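Two Arms and a Pillowcase: Living With the Leka Grippers
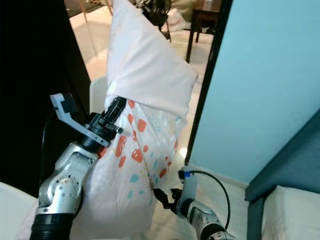 Issue 42, page 319

I've wanted to write up the Leka pair for ages, and the pillowcase job is as good a place as any to start, so let's go straight in! Everyone tests grippers on blocks and cups. Blocks and cups are easy. A pillow folds up on you, it pushes back, and the case bunches into diagonal creases wherever you take hold of it (ours is the white one with the coral blotches and the little teal marks, which my sister picked and I have grown to love).

The setup is two silver arms with a parallel gripper on each, run from a Wolis controller. I drive them by hand with a pair of leader arms, no autonomy yet. One gripper pinches the corner of the case while the other presses up near the top of the pillow, and then you feed the thing in a bit at a time. If you've ever put a pillow in a case while holding a phone to your ear, you know the feeling exactly.

The black fingers are the best part of the kit. They're slim enough to get hold of a single corner of cloth, and they close straight, with hardly any twist at the tip. I'd been using the Monham fingers before this, and those are lovely on anything stiff, but on cotton they kept grabbing either nothing or a great wad of it. With the Lekas I can pick up the hem, let go, pick it up again a little farther along, and not lose my temper. That alone would have sold me.

Pressing is another matter. There's no force reading on the fingers, so you're going by eye and by how the cloth moves, and on something as squashy as a pillow your eye is always a beat behind. I've pushed a good dent in ours more times than I'd like. Monham does this better – their wrist sensor gives you a little buzz in the leader handle – and I miss it every single session.

Then the cable. Oh, the cable! It comes out of the gripper body in a big loop and swings back down to the housing, and if you roll the wrist too far it drags across whatever you're working on. I tried tying it in closer and lost some wrist travel, so I untied it again. A shorter lead with a right-angle plug would fix the whole thing, and I wrote to Leka in November to say so. They were very nice about it and sent me a sticker.

The head camera is a Briltetari, and I like it a lot. The view is wide enough that I get both wrists and the whole job at once, and it copes with our shiny tile floor better than the last one did (that one turned every reflection into a white smear). The catch is that a tall pillow standing on end blocks a lot of what's behind it. I'd add a small wrist camera if I were starting over, and I probably will anyway.

Radomir Todorova asked me whether the Wolis controller is worth it over a plain laptop. Yes, if you're running 2 arms. The lag is low enough that I stopped thinking about it by the second evening, and it remembers your grip widths between sessions. The menus are awful, though, and the fan is loud. It's rated for 4000 hours and I believe I've heard every one of them.

So would I buy the Lekas again? For cloth, yes, happily. For anything where you need to know how hard you're squeezing, I'd spend the extra on Monham and put up with the chunky fingers. Next I'm going to have a go at a duvet cover, and if anyone has managed the far corners with a parallel gripper, please write in and tell me how you did it.

Last updated: November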